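Trandbridge repair café marks 500th mended item with cake and a very old radio

The Trandbridge repair café reached its 500th mended item one afternoon in March, and anyone who has ever squeezed into the old reading room on a busy session will know what a cheerful crush that must have been. The item in question was a Sjöberg tabletop radio that had sat silent in a pantry for 16 years, and when it finally crackled into life (on a weather report, of all things) the whole room broke into applause.

Aldo Bortolotti, who started the café with two borrowed lamps and his late father's soldering iron, had the radio on his bench for most of the afternoon. "I thought it was the speaker, then I thought it was the switch, and in the end it was one tired little wire," he said, still looking very pleased about it. "You get fond of a thing when it makes you work that hard."
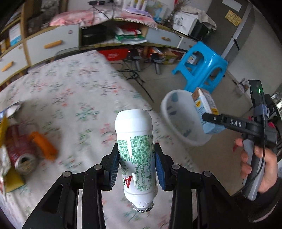
The café began as a winter experiment and has grown well past what its founder had in mind. Its logbook lists 1079 items brought in through the door, from toasters and table lamps to a wedding dress with a stuck zipper, and menders now come over from Itby and Skastivska to help out. Coffee and homemade buns are still free, and people tend to stay long after their own kettle or coat is finished, chatting over tablecloths like the white one with the green leaves and coral-pink blossoms. Bortolotti says he would happily have run the place for the conversation alone, though he admits the toasters do keep him humble.

Sewing has become the busiest corner of late, and a second machine has been promised by a family in Itby. There are 21 menders on the list at present, and more would be very welcome, particularly anyone who is good with clocks or bicycles. The next session opens at 2 p.m. in the reading room, and visitors are asked to bring one item each and, if they still have it, the plug.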